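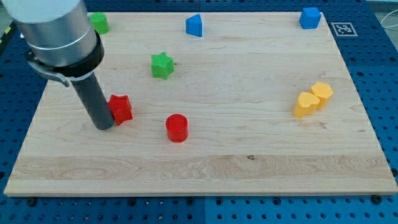

The arm at the practice board, with its tool down beside the red star.

Troso and You: Questions From the Floor
Updated 13 May 2024

Is the robot taking my job?
It is taking the part where you move small things from one tray to another 364 times a shift. If that was your favorite part, please see Aliki Tsoukalas in the office.

Why is it playing with toy blocks?
Stars, hearts and cylinders are how Troso gets set up before anyone lets it near a customer's order. Dropping a block costs us less than dropping a valve.

What happens to the sorting crew?
All 13 of you stay on. From September, sorters rotate through inspection, packing and running the cell. Pay grades don't go down. Two people have asked whether they go up; the answer is yes, for certified operators.

Do I need to know how to code?
No. Mateja Jurić teaches the operator course over 2 mornings, and most of it is learning which screen to ignore.

Can I move the blocks when it isn't looking?
Please don't. Tadhg Noonan has to put them back.

What if it stops in the middle of a job?
Press hold, leave the gate shut and call extension 1077. Hitting it is not a recognized procedure, although we understand it worked on the old labeler.

Does it get a break?
It gets scheduled maintenance. You get the break room, and the coffee machine is still not automated.

Who do I complain to?
Dionysis Mavromatis, by email or through the box outside the locker room. He reads both.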